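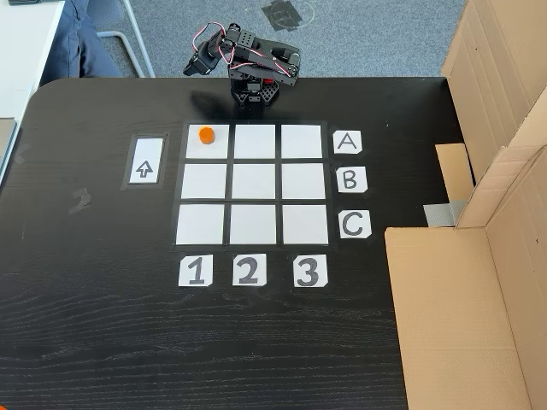

Three-by-three board on the black table, rows A to C.

October, 4:20 pm

Brumano pump, second strip-down. Drained it, pulled the cover, found the same scoring on the wear plate as last time, a little deeper near the inlet. Shaft seal is fine. Impeller has one chipped vane that I missed in the first inspection. Lewis thinks the chip came first and the scoring followed. I think grit did both, but I can't show it yet.

Took the strainer basket out and washed it into a white tray. Fine gray sand, some scale, two flakes of what looks like old gasket. Bagged and labeled for Yolandi.

Filtar cartridge before the pump is rated for 2000 hours. Log sheet says it was changed on time. Log sheet also has the same handwriting and the same pen for four months, so I'm not leaning on it.
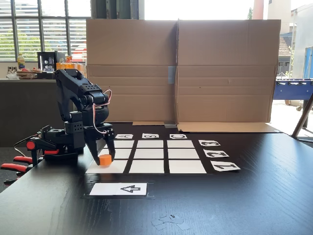
Wear plate measured at eight points, values in the green folder. Worst reading is next to the inlet. Wenceslao can skim it on the lathe if we stay inside the limit on the Varela drawing - need the current revision, ours has a coffee ring over the tolerance block.

Cover bolts: torqued to 42 in a star pattern, then 55. Old gasket reused for the leak check only. Held for over an hour with no drop on the gauge.

To do
Order impeller and gasket set, ask for two gaskets
Pantelis to check the suction line for a low spot
Get the grit result before anything goes back to Cloncombe
Return the bearing puller to Baltazar, he has asked twice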